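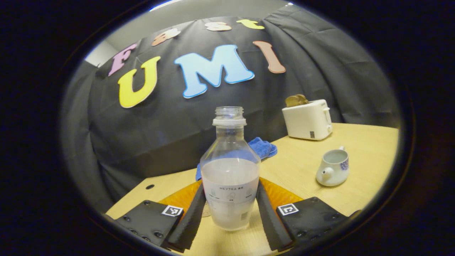
HEYTEA bottle on the table, cap off, blue towel behind it.

I keep too many drink bottles. Under my sink there is a bag of them, and every October I take the bag out, look through it and put most of it back. This year I decided to use some of them up and get rid of the rest.

The one I like best is the kind you get from tea shops. It has a narrow neck, rounded shoulders and a wide body, so it stands up well and doesn't tip over when you bump the table. The plastic is clear enough to see how much is left in it. Soda bottles don't last as long with me. They get soft after a few washes and the bottom goes out of shape.

My main use for them is rice water for the plants. I got this from Huia Donnelly, who lives downstairs and has a balcony full of ferns. I rinse a cup of rice in a bowl, pour off the first water, and keep the second. It goes through a small funnel into a bottle and sits in the fridge until the next morning. I use it within a day or two. I tried leaving it for a week once and the whole fridge smelled like bread dough.

I don't measure much. A bottle holding 1000 ml does the four pots in the kitchen and the big one in the hall, with a little left over. A smaller bottle does the kitchen only. I give the plants rice water twice a month and plain water the rest of the time. The pothos has put out new leaves since the summer. The peace lily looks the same as it always did.

Washing the bottles is the boring part. A brush won't go around the shoulders, and that's where the film collects. What works for me is a spoonful of dry rice, a drop of dish soap and a little warm water. Put the cap on, shake for 40 seconds, pour it out and rinse until there are no suds. If the bottle had milk tea in it, do it twice. Don't use very hot water. I warped a good one that way and it never stood straight again.

Labels come off easier than you would think. Some peel in one piece. For the ones that don't, I soak the bottle in the sink while I eat dinner and then rub the glue off with cooking oil on a paper towel. I used to take every label off. Now I leave them on the bottles I use for plants, so they don't get mixed up with the ones I drink from.

Drying takes longer than anything else. I lay an old towel at the back of the table and stand the bottles upside down on it overnight. They fall over if the towel is bunched up, so it has to be folded flat. Caps go in a bowl. I have more caps than bottles and I don't know how that happened.

When I sorted the bag I kept 8 bottles. Two of them were for Hemi Lowther, who wanted some for cold brew, and he picked them up the same evening. The scratched ones and anything with a smell went out with the recycling. The bag now fits behind the pipe with the door closed, and I can reach the dish soap without moving it.

I still need a better funnel. Mine is the wide kind for jars, and the end is almost too big for these necks, so if I pour fast the water backs up and runs down the outside. Huia cuts the top off a soda bottle and uses that. I'll try it with the next soft one I find.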